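Frame pacing on mid-range Android phones: locked 60 still stutters
Forum: Mobile Game Development > Android > Performance

edeak_dev

I have a small top-down shooter called Nasimby in closed testing. Native code, Vulkan renderer with a GLES 3.2 fallback. The profiler says the CPU side finishes in 6 to 7 ms and the GPU in 9 ms, so there is plenty of room inside 16.6 ms. Players on mid-range phones still report stutter, and I can reproduce it on one of my own test devices. 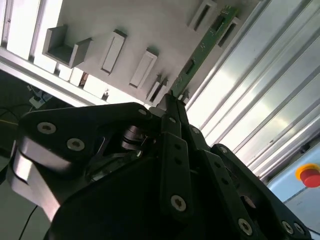
The pattern is the same on every run. Average frame rate reads 60.0 for the first few minutes. Then individual frames get held on screen for two refreshes, and the next one is shown for one, so motion looks uneven even though the counter barely moves. Over a ten-minute session I logged 194 late presents. Most of them come in clusters.

What I have tried so far:

FIFO present mode with two swapchain images, then with three. Three hides some of it but adds visible input delay.
Moving audio mixing to its own thread. No change.
Cutting particle count in half. GPU time drops to 7 ms, late presents stay the same.
Turning off all logging in the release build.

The simulation runs on a variable time step taken from the clock at the start of the frame. I suspect the present timing and would like to know whether people are using a frame pacing library or doing this by hand.

Erzsébet

mdeclercq

What is the panel's refresh rate? Many mid-range phones are 90 or 120 Hz now. If the system leaves the display at 90 and you submit at 60, you get exactly the pattern you describe: two refreshes, one refresh, two, one. Your profiler won't show it.

Call ANativeWindow_setFrameRate with 60 and check whether the system honors it. It is a hint and some vendor builds ignore it when battery saver is on.

edeak_dev

Panel is 90 Hz. I do set the frame rate to 60 at startup. dumpsys shows the display at 60 when the game launches. I have not checked it after five minutes. Will do.

gnkuna

Before anyone rewrites the present path, look at the clock speeds. "Fine for the first few minutes" and "clusters" both sound like thermal or governor behavior to me. When your CPU work is 6 ms out of 16, the scheduler sees a light load, moves your main thread to a little core, and the next heavy frame takes 18 ms. Then it moves you back up. You miss a frame every time it happens.

Take a system trace and look at which core the main thread is on when you get a late present.

mdeclercq

That would show up as long CPU frames in her profiler. She says 6 to 7 ms.

gnkuna

She says 6 to 7 ms on average. Erzsébet, do you have the 99th percentile?

edeak_dev

Average over one second windows. So no, I don't have it. I will add a histogram.

M_Ross

Variable time step from the clock at frame start is a separate problem and I would fix it regardless of the outcome here. The time you sample at the start of the frame has scheduler jitter in it. If the thread wakes 3 ms late, you advance the world by 3 ms too much, and then by 3 ms too little on the next frame. The image is presented at an even interval but the content is not. Players see that as stutter with zero dropped frames.

Use a fixed step for the simulation and interpolate between the last two states for rendering. Take the timestamp from the Choreographer callback and not from your own clock call.

gnkuna

Agree on Choreographer. Disagree on fixed step plus interpolation for a shooter. You are adding up to one simulation step of delay between input and picture. At 60 Hz simulation that is another 16 ms on top of a touch pipeline that is already slow.

M_Ross

Run the simulation at 120 then. A top-down shooter does not have a heavy simulation. The added delay is 8 ms at worst and the motion is even.

gnkuna

Doubling the CPU work on a phone that may already be throttling is not free.

M_Ross

We don't know that it is throttling. You are assuming it.

edeak_dev

Simulation is 1.4 ms per step, so I could afford 120. Collision is most of that. I use a uniform grid and cap active projectiles at 600.

clusgate_vg

I maintain the mobile port of a racing game at Clusgate and we spent most of February on the same symptom. Notes that may be useful:

The frame pacing library in the Android game SDK handles the present timing correctly on most devices. It uses sync fences to stop the driver queue from filling and presentation timestamps where they are supported. We had written our own version first. Ours was worse and we deleted it.

Auto mode in the library can decide to drop you to a lower swap interval after several slow frames. If you would prefer a single missed frame over a switch to 30, turn auto swap interval off and set it yourself.

On one vendor's GLES driver, the first draw with a new pipeline state compiled the shader on the render thread. It looked like random stutter until we logged it against gameplay events. Each cluster matched the first appearance of an enemy type. Do your clusters move if you play the same level twice without restarting?

Vilhjálmur

edeak_dev

That is a good question. I have only been measuring from a cold start. On Vulkan I build all pipelines at load, but the GLES fallback compiles on first use, and I would have to check which one the test phone picks.

mdeclercq

If it is picking GLES then none of the swapchain image results in your first post mean anything on that device.

edeak_dev

Correct.

phuthong_fan

Same thing happens in Phuthong on my phone, stutters like crazy after level 3. Is there a setting for this?

mdeclercq

Wrong section. This is for people writing the games. Try the player support board.

gnkuna

Actual advice for the original question while we wait for the trace: on API 31 and up, use the performance hint manager. You create a hint session with your thread IDs and a target duration, then report how long each frame took. The system uses that to keep the clocks where you need them. It replaced the busy loop trick people used to run on a second thread, which I still see recommended and which heats the phone for no benefit.

Also subscribe to thermal status and log it with your frame times. If status goes from NONE to LIGHT right when the clusters begin, you have your answer without arguing about it.

M_Ross

Seconded on logging thermal status.

edeak_dev

Results, with one change at a time and a restart between runs.

Display mode. Stays at 60 for the whole session. Milan's theory is out for this phone, although I found a different one where it does go back to 90 after the notification shade is opened. I now call setFrameRate again on focus gain and that fixes it there.

Renderer. The test phone was on the GLES fallback. My device check rejected its Vulkan driver version. Playing the same level twice in one process, the second pass has far fewer late presents. So shader compilation accounts for most of the clusters. I added a warm-up pass at load that draws one triangle with each shader and state combination. It costs 1.1 seconds of load time.

Percentiles. CPU 99th percentile was 15.8 ms with a worst case of 23 ms. Gerrit was right that the average was hiding it. In the trace, the main thread is on a little core in most of the slow frames that are not shader related.

Thermal. Status stays at NONE for the full ten minutes. No throttling.

With the warm-up pass and a hint session, late presents are down to 11 for the same session length. I have not touched the time step yet.

gnkuna

11 is still one a minute, more or less. Where are they?

edeak_dev

Four are at level transitions, where I free a large block of texture memory. The others are spread out and I can't tie them to anything.

clusgate_vg

Free the textures over several frames. Put them in a queue and release a fixed amount per frame. We use a budget of 4,000 KB and have not had to tune it.

For the spread-out ones, check whether anything on your side does file I/O on the main thread. Shared preferences caught us. A pending apply() gets flushed on the main thread when an activity stops, and our analytics package, Westberg, was starting and stopping a hidden activity.

M_Ross

And please change the time step. You will see fewer complaints from that than from removing the last seven late frames.

gnkuna

I would do the frame library first and measure before changing the step. If the callback timestamps are clean, a variable step with a smoothed delta is good enough and it keeps the input path short.

M_Ross

A smoothed delta drifts from real time and has to be corrected somewhere, and the correction is visible during slow pans. It also makes replays non-deterministic. We are not going to agree on this one.

mdeclercq

Does Nasimby need replays?

edeak_dev

There is a ghost mode planned for score attack, so yes, eventually. That probably settles it in favor of a fixed step. I will try 120 Hz with interpolation on a branch, and measure touch-to-display delay for both versions with a high-speed camera before merging.

Texture queue is in. Transitions no longer show late presents. Nothing found yet for main thread I/O, still going through the trace.

gnkuna

Post the delay numbers when you have them, with the refresh rate for each run. I expect the difference to be larger than 8 ms on the GLES path, as the driver there tends to queue an extra frame.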